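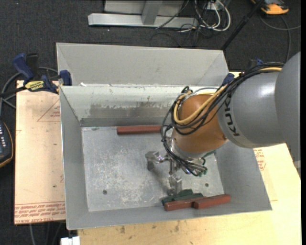

Block picking in the Prendow bin, with the gripper over the front group.

Prendow Sloped Picking Bin: review after 764 picks
Posted November 5, 2023

I bought this bin in April for our bin picking setup, and I wanted to love it. The sloped walls are great! Drop a block against the side and most of the time it slides right back down to the flat floor where the arm can get at it, so you spend way less time fishing parts out of corners.

Now the bad part. The walls don't give at all, and on pick 180 our gripper found that out. Two blocks had ended up stacked near the front, one of them partly on the slope, and the planner (we run Hernelov) picked a grasp with a finger on the downhill side. The fingertip hit sheet metal before it reached the block. The arm kept pushing for a good 2 seconds before the force limit tripped, and by then I had a bent finger joint and was saying things I won't type here.

Some of that is on me, okay. I'd left the force limit at the setting from our old plastic tote, which flexes. But the Prendow manual has one page on mounting and not a word about clearance near the slopes, and I think a warning belongs in there!

What I changed: a much lower force limit, a no-go zone of 20 mm along every sloped panel, and slower moves once the hand is below the rim. No more crashes, though it does skip blocks that lie partly on a slope and I have to nudge those by hand (arm stopped first, please).

Also, clamp it down well. Mine crept across the table until I added more clamps.

Three stars out of five. I'd still buy it over the Trullilness one.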